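Perguntas frequentes sobre a oficina de cerâmica Candach
Atualizado em 17/08/2018

Recebo quase sempre as mesmas mensagens, então juntei tudo aqui. Se a sua dúvida não estiver na lista, me escreva que eu respondo (às vezes demoro um pouco, tem dia que é só argila até o cotovelo!).
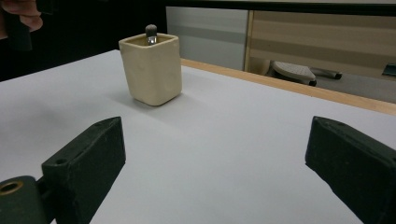 Preciso ter experiência?
Não precisa, não. A maioria chega sem nunca ter encostado num pedaço de argila. A primeira aula é toda de placa e beliscão, sem torno, e dá para sair dela com um copinho modelado.

Quantas pessoas por turma?
No máximo 12. Já tentei com 20 e passei a tarde correndo de uma mesa para outra, nunca mais.

Quanto tempo até eu levar minha peça para casa?
Umas semanas, tenha paciência comigo. A peça seca devagar, vai para a primeira queima, recebe o esmalte e volta para o forno. Só acendo o forno quando ele enche, e no frio a secagem demora mais ainda.

Minha peça pode quebrar no forno?
Pode. Bolha de ar, parede muito grossa de um lado e fina do outro, alça mal colada... acontece até comigo. Se quebrar na queima, você refaz numa outra aula e eu não cobro a argila de novo.

Dá para usar as peças com comida?
Os esmaltes Mazurek que deixo na prateleira de cima são para isso. Os da prateleira de baixo são só para decoração — tem etiqueta em todos, mas pergunte se ficar na dúvida.

Vai ao micro-ondas?
Eu não coloco as minhas. Se a peça tiver alguma trinca escondida, é ali que ela abre.

Quem dá as aulas de torno?
O Remigiusz Pietrzak, desde abril. Ele aprendeu com o pai e tem uma calma que eu, confesso, não tenho. São dois tornos Bandov, então o horário precisa ser marcado antes.

Posso levar criança?
A partir de 13 anos na turma normal. Para os menores faço encontros separados nas férias, e aí um adulto fica junto.

O que eu levo?
Avental e uma toalha velha. Unha curta ajuda muito. Ferramentas tem aqui, mas se você já tem as suas, traga!

Vocês vendem argila?
Vendo a mesma que uso nas aulas, a Farkau branca, em pacote fechado. A vermelha só por encomenda.

E se eu faltar?
Avise até a véspera e eu encaixo você em outra turma. Sem aviso fica complicado — a argila já está cortada e o lugar era seu.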